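The quote for the gripper took one page. The budget that Judit Bodnár drew up afterwards took eight, and most of what she added was never going to appear on a supplier's price list.

Bodnár plans equipment for Kasport, a contract packer in Doltcombe that fills and boxes dry groceries for smaller brands. Her first draft allowed 2000 pounds for a hand-held gripper, spare pads and a mount. The tool itself came in under that, at 1538 pounds. Then she began listing the rest: staff hours, storage for recordings, a bench, and the groceries themselves.

"People budget for the thing in the box," she says. "They forget that someone has to stand there and use it."

Her advice to other small firms is to price the work first. Write down every product the equipment must hold, then buy one of each before signing anything. Boxes are easy. Soft bags change shape when squeezed, and a pad that suits a carton may be wrong for a pouch.

Maxence Huet, who runs trials for the integrator Jutitz, asks customers to set aside 30 days between delivery and any decision on a full arm. He also wants pads treated as a running cost, with their own line in the budget — they are cheap, but a line stops without them.

Kasport's list began with salt, partly for the weight and partly for the printing. A bag with a code, a table and small type on the back has to reach the shelf with all of it readable, and creases matter to the brand owner. Bodnár put salt, sugar and rice in the same budget line and left glass for later.

The full arm is still undecided. Yu, the firm's preferred supplier, has offered a lease, and the board will look at it in September.

Salt in a soft plastic bag, held upright between the two finger pads on the trial bench.
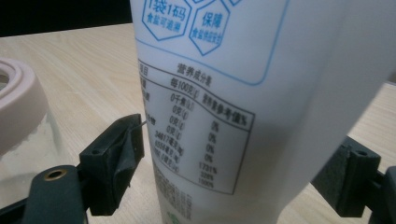
## What to put in the budget

- The tool, the mount and delivery
- A first set of spare pads, and a yearly sum for more
- Staff hours for the trial, at full cost
- Sample stock, including the awkward packs
- Storage for recordings
- Removal, if the trial ends without a purchase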